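The Rillix came on a trial month, and Pacita Espiritu signed for it because her daughter had already put down the deposit. The man from Trunton Home Services carried the base in first and then the arms. He asked where the outlets were. He asked whether she had pets. She said no to pets.

"You own it for a month," he said. "After that it's 3,529 if you keep it."

"The paper says 3,534."

He looked at the paper. "Five for the manual," he said. "You can skip the manual."

She kept the manual. She had run the office at Barredo Marine Supply for most of her working life and she had never thrown out a manual.

The first thing the Rillix had to do was learn the house. That was on page 13. It would go through the rooms and look at where things were kept, and in the evening it would send what it had seen to the tablet, and she was supposed to go through it and put in the names of things. Her daughter, Princess, had offered to do this part from Sitthorpe over the phone. Pacita said she could name her own things.

She sat down after supper with her glasses on and opened the first batch.
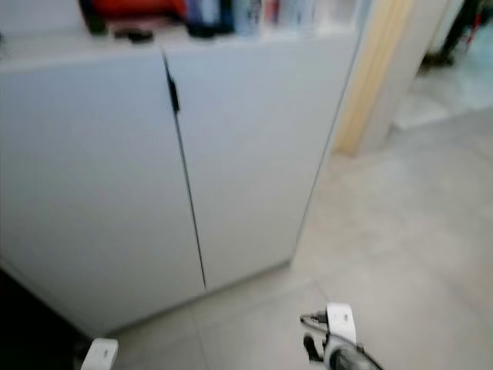
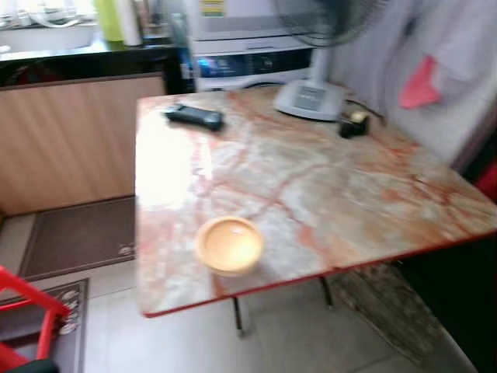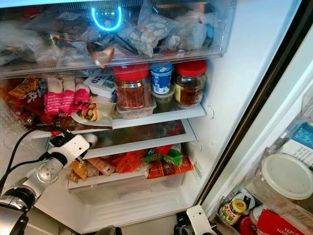
She started with the refrigerator. The tablet wanted a name for each jar. She typed "chili" for one and then stopped, because her sister had filled that jar and her sister never wrote on anything. She typed "Rodica's" for a tub from next door. Rodica Bucur brought food over in tubs and wanted the tubs back. The tablet asked if Rodica's was a kind of food. Pacita pressed yes.

By nine she had done one shelf. Her phone rang.

"How is it?" Princess said.

"It's slow."

"Slow how? Is it dropping things?"

"It hasn't dropped anything. It asks questions."

"Mom, it's supposed to ask questions. Did you tell it about the pills?"

"I know where my pills are."

There was a pause on the line. Princess had a way of breathing out before she said something she had practiced. "It's so that it knows," she said. "If you're ever on the floor again."

Pacita looked across the room. The Rillix was standing by the wall with its arms folded down the way the man had left them. It had a small light on that meant it was charging.

"I'll do the pills tomorrow," she said.

She did them that night. They were in the bathroom, in a cookie tin, and she carried the tin out and held it up in front of the thing and said the names out loud, slowly, the way she used to read part numbers to Edgardo Barredo over the warehouse phone. When she was finished the tablet showed a list. She found one spelling mistake and fixed it.

Then she put the tin back, turned off the kitchen light, and left the one in the hall on.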